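Cluneck swap room opens its doors with tables full of toys

What a morning it was at the old reading room in Cluneck! The new toy and play kitchen swap opened at ten, and by quarter past there was a queue of pushchairs down the ramp and into the car park. By closing time 125 children and grown-ups had signed the book at the door, and the shelves that had been full to bursting at breakfast had been emptied and filled all over again.

The swap is the work of Yaneth Palomino and Toon Van Damme, who met at the school gate and found they both had a loft full of outgrown toys. They put a note up in the library in June asking if anyone fancied a regular exchange, and had 40 replies before the month was out. Wanent, the furniture shop on the High Street, lent them desks and tables from its back room, and the parish let them have the reading room free until the spring.

The idea is lovely and simple. You bring a bag of clean toys, you get a paper token for each one, and you spend your tokens on whatever takes your child's fancy. Big things such as ride-on cars and dolls' houses cost 2 tokens, and books are free to anyone at all. No money changes hands apart from at the tea hatch, where Milan De Smet's ginger cake had sold out by eleven (I got the last corner and I am not sorry).

"We thought we might get a dozen families," Yaneth told me, with a toddler on one hip and a box of train track on the other. "I'd have been happy with a dozen. Then I looked out of the window and saw the queue!"
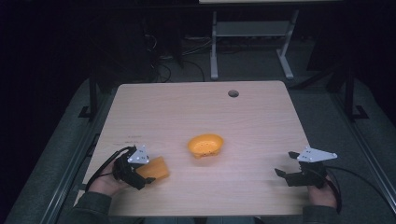 Play kitchen bits were the runaway favourite. There were tea sets, tins, wooden vegetables with the paint chewed off and more pretend fried eggs than any café could need, and the children went at them as if lunch depended on it. Small plastic pieces are the ones that get lost at home and the ones everybody wants, so it was good to see them given proper table space. The little orange bowl with all the tiny holes in its base is just the sort of thing I mean, a colander if you are making pasta and a hat if you are a teddy. My own two had one very like it in the bath for years, and I would happily have handed over a token for it myself.

Lingyun Meng looked after the sorting, and it is a bigger job than it sounds. Everything that comes in is checked for cracks and sharp edges, wiped down and put with its own kind, and jigsaws are made up in full before they go out. One puzzle of a harbour, 100 pieces, kept three grandparents busy for most of the morning. It was complete, to loud cheers, and went home with a boy called Ravi who had been standing guard over it since the first corner.

In the side room Gonçalo Guerreiro ran a mending bench, and this was a treat to watch. He glued the ear back on a rabbit, found a wheel for a milk float and got a wind-up Trikard train going that had not moved, its owner said, since she was at infant school herself. Anything he can't fix on the day is taken home with a label on it and brought back to the next swap. He is short of small screws and elastic, so if you have a jar of odds and ends in the shed, please take it along.

There are a few changes planned already. The queue for tokens was slow, and Toon wants a second desk by the door for people who are only dropping off. Several parents asked for a quiet half hour at the start for children who find crowds hard, and that will begin next time, from half past nine. The baby things will move nearer the ramp so pushchairs don't have to squeeze past the books.

Soft toys are the one thing they have plenty of. The teddies filled four crates and were still coming in at noon, so Yaneth asks that families bring one or two at most for now. Building bricks, dressing-up clothes, play food and outdoor toys are all very welcome, and so are games, as long as you have checked the pieces are there.

The swap will run once a month in the reading room from ten until one. Bags can be left beforehand at Wanent during shop hours, with your name on a slip of paper inside so that your tokens are waiting for you at the door. Desmet's bakery is giving the bread for a soup table next time, and anyone who can bring a pan of soup should leave word at the shop.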